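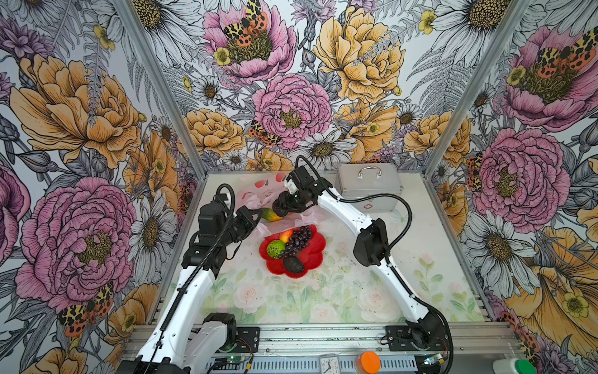 Philippa Oduya
Papers, paints and keeps the page going

Flowers on Three Sides: the Bendach gallery

Welcome to the June page! If you've come over from the paste-and-brushes post, you already know I've been up to my elbows in peonies. If you haven't, all you need to know is that I love a busy wallpaper, the busier the better, and that Bendach is the name I gave this little project when it was still a sketch on the back of a seed packet. The name stuck and I've stopped trying to think of a better one.

The fruit and the flower plate
A yellow and green fruit (mango or papaya, place your bets), the red plate with the wavy petal edge, and the pink strawberry bag it all has to share a table with. I went back and forth over whether a red plate would be too much with pink peonies behind it, and I'm so glad I left it in.

A bit about the paper
The peonies are the stars, big pink ones and big golden-yellow ones, but the bit I'm fondest of is the grey fern. Without it the whole thing would be sugar. There's lavender in there too, and daisies, and little buttercups that I didn't notice until I had the second wall up. It's all drawn with a fine black line on a pale ground, a bit like an old plant book, and I think that line is what lets you put strong colours near it.

I used the same print on the left, the back and the right. My first plan was to paper only the back and paint the sides a flat sage green, and I even bought the tin. Then I held an offcut up against the left side one evening and that was the end of the sage. (The tin is now going on the shed door.)

The corners took longer than everything else put together. The aluminium posts run right down to the table, so the print has to stop cleanly at each one and pick up again on the next wall. I cut each piece a touch wide, pasted it, let it settle and then trimmed it with a new blade. A new blade every time, please — an old one drags, and you end up with a furry edge that you'll stare at for ever. I used 200 grams of paste powder for the lot and mixed it thicker than the packet says.

A bit about the plate
I found it at the Gradik market, under a stack of soup bowls, and carried it home inside a hat. It's shaped like a flower, so it was hardly going to stay in a cupboard with all this going on. People have asked whether it has a matching cup. I'd love to know too! If you spot one on your travels, write to me.

It's a lovely thing to put fruit on. Yellow looks good on red, green looks even better, and something that's a bit of both is nearly perfect. I tried plums as well and they just sank into it and looked gloomy.

A bit about the bag
The strawberry bag came from Nosesero, the greengrocer's on the corner, and I've kept it far longer than anyone should keep a bag. It's see-through pink with little red strawberries all over. I do fold it. It never stays folded, and I've come round to liking it crumpled anyway — the creases catch the light, and the pink goes soft in one place and quite bright in another. A smooth one would look like a tablecloth.

If you're putting colours together at home, a bag like that is a cheap way of trying things out. Bunch it up next to your paper for a day or 2 and see if you still like it by the weekend.

Odds and ends
The print is sold by Simanjuntak as pattern 104, and I bought mine as end-of-roll pieces, 13 of them, in all sorts of lengths. Matching the ferns across them was a proper jigsaw. They do the same drawing on a dark ground, which I have looked at far too often.

I'm planning to try blue next, maybe a jug, maybe just a bowl of something. Lemons are on the list, and so are radishes with their leaves on. Suggestions are welcome in the usual place, and the paste recipe is on the tips page under Walls.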